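I bought the Drelov goal net in October, after the wind finished off our old one. I coach a youth soccer team of ten-year-olds and help run sideline gear for two others, so the net gets used most evenings and stays up between practices.

Setup took me 25 minutes alone the first time. The poles are numbered and click together without tools. The clips are the weak point. Two cracked in the first month, and the spare bag only holds four. Hustano, the shop I ordered from, mailed me 10 more for free, but I had to ask twice.

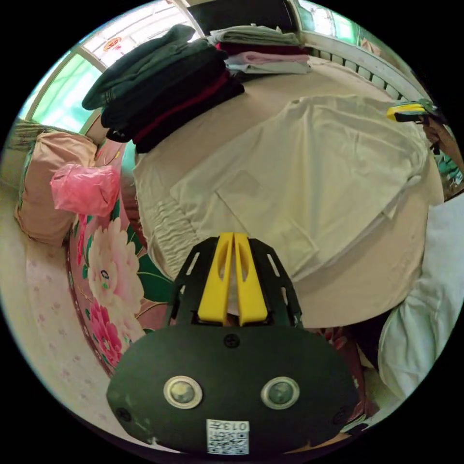 Size and weight matter more than I expected. The net packs down into a long bag that fits across the back seat of a small car, and one adult can carry it from the parking lot. It dries slowly, so I spread it out flat at home after rain, the way you would lay out a cream shirt on a bed. Fold it damp and it smells by the next practice.

The netting itself has held up well - no tears yet, and our older kids hit it hard. Erick Swai, who coaches the team next to ours, has the Erdem version. His is heavier and stands better in wind, but he needs a second person to move it.

I paid $221. I would buy it again for practice, with extra clips in the same order. For league games I would want something heavier.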